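Caner Ungate 2 Rebound Goal: Review
Jan 2, 2022

The Ungate 2 is a folding rebound goal for soccer practice. One side is an open goal with a standard net. Flip the crossbar over and the same frame holds a tight rebound net that sends the ball back to you. Caner sold an earlier version with a fixed net angle, and the main change is that the angle can now be set.

I set mine up in April and left it in the yard until the ground froze. It was used for passing, first touch and some shooting, mostly by one adult and a player on an under-13 team.

Assembly

The frame comes as steel tubes with push-button joints. The tubes are marked with letters, but the letters are printed on the inside face of the joint and vanish once two parts are together. Lay everything out first. The rebound net hooks on with elastic loops, and the last few need real force. Work from opposite corners toward the middle, as you would with a trampoline. If you go straight around the edge, the final side will not reach.

The printed guide shows the ground pegs going in straight. Mine held better at a slant, leaning away from the frame. On artificial turf the pegs are no use and you will need sandbags, which are not included.

Rebound

Angle is set by a pin through a plate with 17 holes. In practice I used four of them. The steepest settings return a ground pass along the ground at a useful speed. The middle ones lift the ball to chest height from a firm side-foot pass at ten yards. Past that, the ball goes straight up and the net is only good for goalkeeper catches.

The return is even across the center of the net. Within a hand's width of the frame it is not, and a ball that hits the tube itself comes back hard and low. Caner supplies foam sleeves for the lower bar only. I would have liked them on the uprights as well.

Net tension drops during the first two weeks and then stays put. I moved the loops in by one notch after that and did not touch them again. The Shevchuk rebounder I owned before needed this every month, though it had a finer mesh and a quieter return.

As a goal

With the open net on, the Ungate 2 is an average small goal. The posts flex when struck from close range and the crossbar rattles at the joints. It took hard shots without moving once pegged, and no joint has come apart. A player who mainly wants something to shoot at can spend less.

Storage

Folded, the frame is flat enough to stand behind a door. The nets are the problem, as they tangle with anything that has a hook or a buckle. I keep them apart from the rest of the practice gear.
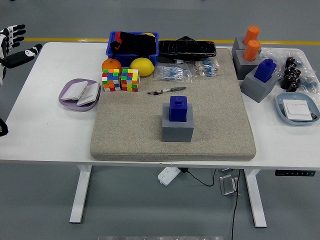 Blue crate with black fabric packed inside.

The carry bag is thin and the zipper is short, so the frame has to go in at an angle. The bag split at one seam before the summer was over. The steel has light rust at two of the peg holes and none elsewhere.

Price

I paid full price, and the Ungate 2 cost 100 dollars more than the Shevchuk. Most of that buys the thicker tube and the angle plate. Spare nets are sold separately, and the loops can be bought without the net — a sensible choice, given that they will wear out first.

Good: even rebound, solid angle plate, net holds its tension after the first weeks.
Bad: weak bag, bare uprights, joint letters you cannot read.

Rating: 4 out of 5 as a rebounder, 3 out of 5 as a goal.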